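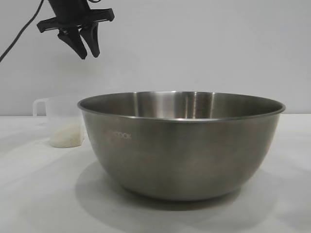 Alguém me escreveu depois da sessão de Haleck a dizer que em casa o pão nunca fica como o da padaria, e que por isso mais vale comprá-lo feito e usar a tarde para outra coisa. Começar por ler isto em voz alta, devagar, e deixar a sala reagir, porque há sempre quem acene com a cabeça. Depois dizer que percebo muito bem o desabafo, que passei anos a tirar do forno uns pães baixos e tristes que só a família comia, por amizade, e que mesmo assim continuei. O pão de casa fica diferente do da padaria e, na minha cozinha, essa diferença acabou por ser a parte de que mais gosto.

Agradecer o convite e a sala. Dizer que venho de Emden, onde damos esta palestra há já um bom tempo, e que quem quiser pode interromper a qualquer altura (repetir isto a meio, que as pessoas se esquecem e depois ficam com a pergunta entalada até ao fim).

Perguntar quem já fez pão com fermento natural. Perguntar quem já matou um fermento natural. A segunda pergunta costuma levantar mais braços e muito mais gargalhadas.

O FERMENTO E A PACIÊNCIA

Não entrar logo pela química. Contar primeiro a história do frasco que viajou comigo no comboio, embrulhado numa camisola, e que transbordou no colo quando faltavam duas estações. A camisola ainda existe e ainda tem uma crosta na manga – contar isto com calma, que é uma boa maneira de explicar que um fermento é uma coisa viva e que uma carruagem aquecida lhe faz muito bem.

Só depois explicar: farinha, água, leveduras e bactérias que já lá estavam, e um hábito de alimentação mais ou menos regular. Dizer que o meu vive no frigorífico a maior parte do tempo, que às vezes me esqueço dele mais do que devia, e que volta sempre à vida com um bocadinho de atenção. Se a camada de cima ganhar um líquido acinzentado, é fome, mexe-se ou deita-se fora e alimenta-se. Se ganhar bolor, aí sim, despedimo-nos e lavamos bem o frasco.

Falar da farinha. Uso a de trigo da moagem McKinnon para o dia a dia e um pouco de centeio quando quero mais sabor, e em março costumo ter de baixar a água porque o saco novo vem com outro comportamento. Explicar que cada farinha bebe à sua maneira e que as receitas, coitadas, não têm como adivinhar qual é o saco que temos em casa. Guardar sempre um bocadinho de água de lado e juntá-la no fim, com a mão, se a massa pedir.

Se houver gente nova na sala, dizer também que a primeira semana de um fermento engana muito. Cresce imenso ao segundo dia, toda a gente fica contentíssima, e a seguir parece que morreu. Continuar a alimentá-lo à mesma hora. Eu gosto das oito da manhã, com o café, mas cada um terá a sua hora.

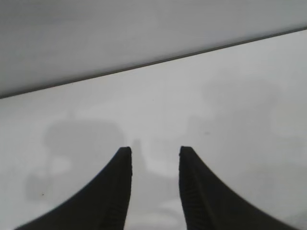 Quanto tempo deve a massa descansar antes de ir ao forno? Depende da temperatura da cozinha, mas na minha são três horas cá fora, com duas dobras pelo meio, e depois a noite inteira no frigorífico.

Quase de certeza que alguém vai perguntar a seguir se pode saltar a noite no frigorífico. Pode, e o pão sai bom na mesma, com um sabor mais suave e uma massa um bocadinho mais difícil de cortar em cima. Lembrar que o frio serve sobretudo para a nossa vida, para quem trabalha e tem filhos e chega a casa tarde, porque a massa espera por nós e nós escolhemos a hora de acender o forno.

Nesta altura já se passou metade do tempo. Beber água. Perguntar se lá atrás se ouve bem.

A RECEITA GRANDE

Escrever no quadro, com letra grande (da outra vez ninguém leu o quatro):

Farinha de trigo: 2.000 gramas
Fermento natural bem ativo: 400 gramas
Água: um litro e um quarto, e mais um golinho guardado à parte
Sal: quatro colheres de sopa rasas

Dá para vários pães médios, um para comer, os outros para dar ou congelar. Quem vive sozinho divide tudo e fica com uma massa pequena, que se porta exatamente da mesma maneira. Eu faço a grande porque sempre gostei de bater à porta dos vizinhos com um pão ainda morno num pano, e porque no prédio já se criou uma espécie de comércio: volta em limões, volta em ovos, uma vez voltou em marmelada e fiquei o resto do dia de bom humor.

Misturar a farinha e a água, esperar meia hora, juntar o fermento, esperar outra vez, e só então o sal. Mostrar com as mãos o gesto da dobra: agarrar por baixo, puxar para cima sem rasgar, pousar do outro lado, rodar. Fazer o gesto duas ou três vezes no ar, que as pessoas riem-se mas aprendem.

Quanto à tigela, qualquer uma grande serve. Em aço inoxidável lava-se bem e não se parte, o barro segura melhor a temperatura e pesa muito, o vidro deixa ver as bolhas. Já usei uma panela de sopa durante um verão inteiro em Stastard, numa casa emprestada onde não havia mais nada, e o pão não se queixou. O que importa é o tamanho, porque a massa sobe e, se a tigela for apertada, temos a história da camisola outra vez.

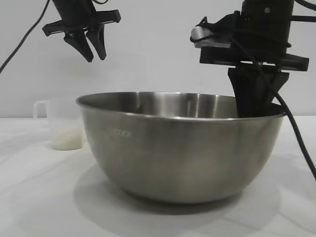

O FORNO E AS DESCULPAS

Aqui costumo falar depressa demais, por isso abrandar. O forno no máximo, com a panela de ferro lá dentro a aquecer durante muito mais tempo do que a luzinha nos diz. Pão lá dentro, tampa posta. Tira-se a tampa a meio e deixa-se ganhar cor, mais do que parece sensato. Insistir na cor! A maioria dos pães que me trazem para provar está bem fermentada e mal cozida, e mais dez minutos resolviam quase tudo.

Sobre cortar o pão quente: dizer que se deve esperar até arrefecer, e confessar que em minha casa a ponta desaparece sempre antes disso, com manteiga, em pé, junto à bancada.

Se sobrar tempo, falar do pão velho, que dava outra palestra. Açorda, rabanadas, pão ralado, fatias torradas com tomate. Quem quiser as receitas deixa o contacto na folha junto à porta, e eu mando-as nessa semana, ou na outra.

Distribuir os frasquinhos de fermento no fim e lembrar que a tampa vai só pousada, sem apertar. Pedir que me escrevam quando sair o primeiro pão, sobretudo se sair mal, com a farinha que usaram e as horas que esperaram, para eu poder ajudar.

Trazer de volta a caneta do quadro e os panos.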